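Textbooks > Electricity for the Rest of Us > Part Two > Chapter 5

Search this book Enter a word or phrase Go Clear

Chapter 5
Peaks, Valleys, and the Shape of a Day

When I got my first job at a power company I thought I'd be learning about wires. I did learn about wires, eventually, but I spent most of my first winter looking at one wiggly line on a screen. The line went up in the morning, sagged a bit in the middle of the day, climbed again around supper, and fell off a cliff after everyone went to bed. My boss called it "the shape." How's the shape today? Shape looks fat. Shape's late. I nodded a lot and had no idea what any of it meant.

The proper name is a load curve, and it's what this chapter is about. Chapter 4 left us with the difference between a kilowatt and a kilowatt-hour (if that's still fuzzy, please go back, I'll wait, because I'm going to lean on it hard from here on). A kilowatt tells you how fast electricity is being used right now. A kilowatt-hour tells you how much got used over a stretch of time. The load curve is where the two meet: the height of the line at any moment is kilowatts, and the area underneath it is kilowatt-hours.

Read that last sentence twice. I had it taped to my monitor for months.

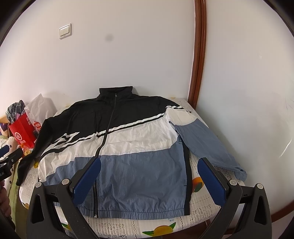

Chapter 5 | Page 100

5.1 One house, one month

Let's start small. My own house in Irkwood used 731 kilowatt-hours in February. That's the number on the bill from Drirnel, our local utility, and for most people it's the only number they ever look at, right after the dollar amount. It's a perfectly good number! It just leaves out nearly everything I want to talk about.

February had 28 days that year, so divide and you get 26.1 kilowatt-hours a day. Divide again by the 24 hours in a day and you get an average of 1.09 kilowatts. If my house were a very boring house, with no people in it and one machine that ran at the same speed day and night, it would pull 1.09 kilowatts every second of the month and its load curve would be a flat line. You could draw it with a ruler.

My house isn't that boring. We have an electric oven, an electric dryer, a water heater with a mind of its own, and a teenager. At ten past six one evening that month, the oven was on, the dryer was on, the water heater had kicked in after somebody's long shower, and the house was pulling 7.8 kilowatts. That was the highest point of the whole month, and we call it the peak, or peak demand if you want to sound like you work there.

How did I catch it? We have a Treleo meter on the side of the house, one of the kind that records usage in short intervals and lets you download the results as a spreadsheet. If your home has an interval meter, you can probably get the same sort of file from your utility's website, and I'd love for you to do that before you get to section 5.4. If you can't, there's a practice file in the back of the book with my February in it, warts and all.

A small warning about those files. The figure in each row is usually the energy used during that interval, in kilowatt-hours, and it's very easy to read it as kilowatts. Say your meter records every fifteen minutes and a row says 0.5. That's half a kilowatt-hour in a quarter of an hour, so the average rate during that stretch was 2 kilowatts. Multiply by four. I have watched people with engineering degrees forget to multiply by four, and I've been one of those people, in front of a room, with slides.

5.2 Load factor, or how lumpy are you?

Now we have two numbers for the same month: an average of 1.09 kilowatts and a peak of 7.8. Put the first over the second and you get the load factor.

load factor = average demand ÷ peak demand

For my house that's 1.09 ÷ 7.8, and it works out to 14 percent. A flat line would score 100 percent, because its average and its peak are the same. The lower the score, the lumpier the curve.

Is 14 percent bad? Students always ask me this and I always give the same annoying answer, which is that it depends on who's paying for the wire. Single houses are lumpy. They're supposed to be lumpy! People sleep, people go to work, people come home and want dinner. If you measured your kitchen sink the same way, with the tap wide open for a minute and then shut for hours, you'd get a tiny number there too, and you wouldn't think there was something wrong with your sink.

But somebody had to put in a pipe big enough for the tap when it's wide open. Same with electricity. The wire to my house, the breaker panel in the hall, and the transformer up on the pole all had to be picked with those few busy moments in mind, and the rest of the month they mostly loaf. Keep that picture in your head, because a great deal of what makes electricity cost what it costs comes down to equipment that has to be there for the peak and then stands around.

Compare that with Mabaso Cold Storage, out past the rail yard. They keep frozen food frozen, every hour of the year, and their curve is so flat that when I first pulled it up I thought the meter was stuck. Their load factor sits far above mine. They use a huge amount of energy compared with my family, of course, but each piece of equipment that serves them spends its time working.

Try this before moving on. Write down three places in your town that you'd expect to have a flat curve, and three you'd expect to be lumpy. A hospital? A church? The lights at a ball field? Keep the list. We'll come back to it in 5.5 and you may want to change your mind about one or two. 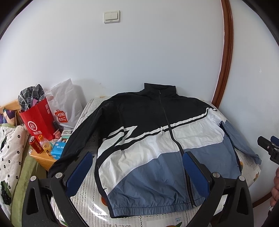
5.3 What happens when you add houses together

Okay, now the fun part, and the thing that finally made me stop nodding and start paying attention.

Suppose there are 100 houses on my stretch of line, and suppose every one of them has the same peak as mine, 7.8 kilowatts. (They don't, naturally, but it keeps the arithmetic friendly.) How much power does the line have to carry at its busiest moment? The obvious answer is 100 times 7.8, or 780 kilowatts. I said 780 out loud in my first month and my boss just smiled and kept eating his sandwich.

The trouble with 780 is that it assumes all of us hit our peaks at the same instant. Everybody's oven, everybody's dryer, everybody's long shower, all together. We don't live like that. The couple across the street eat at five. The nurse on the corner works nights and does her laundry while I'm eating breakfast. My water heater kicks in and somebody else's clicks off. When you add up all those lumpy little curves, the lumps land in different places and partly fill in each other's gaps.

So let's say the highest reading on the whole line comes out at 240 kilowatts. Put that over the 780 and you get 31 percent. That's called the coincidence factor, and it tells you how much of everybody's separate peaks shows up at once. Turn the fraction upside down and you have the diversity factor, in this case 3.25. They carry the same information and people in the business will use whichever one they learned first, sometimes both in one meeting, so get comfortable flipping back and forth.

Notice what this does to the load factor. The average demand for those houses simply adds up: 100 times 1.09 is 109 kilowatts. The peak doesn't add up the same way, it only gets to 240. So the load factor of the whole group is 109 ÷ 240, or 45 percent. One house alone was at 14. We didn't change a single habit or swap out a single appliance, we just looked at all of them together and the curve got a lot smoother.

I think that's lovely. I really do, and I've been doing this a long time.

There's a catch, and it's going to matter all through Part Three. Diversity only works as long as people's habits stay different. Anything that lines everybody up takes the benefit away. A very cold night is the classic one, when every electric heater in town runs without a break. Another is when the power comes back after a long outage and every refrigerator, water heater, and furnace fan wants to start at once, which line crews call cold load pickup. And a cheaper nighttime rate that begins on the dot of some hour can do it too, if enough car chargers are set to start the second the price drops. I've seen a curve with a step in it so sharp it looked like a typing mistake.

Before you start 5.4

You'll need your interval file (or mine), a spreadsheet program, and enough patience to scroll. Sort the readings from highest to lowest and just look at them for a bit. See how quickly they drop away from the top? In my February the first handful of rows tower over everything else, and then there's a long, long tail of not much going on. Drawn as a line, that sorted list is called a load duration curve. Leave the sorted copy in its own tab, keep the original in time order in another, and label them clearly. We'll need both open side by side.

Related sections
Chapter 4: Kilowatts, Kilowatt-Hours, and Other Look-Alikes
5.4 Sorting a Month: The Load Duration Curve
5.5 Flat Places and Lumpy Places
Chapter 6: How a Rate Gets Written
Practice file: One February in Irkwood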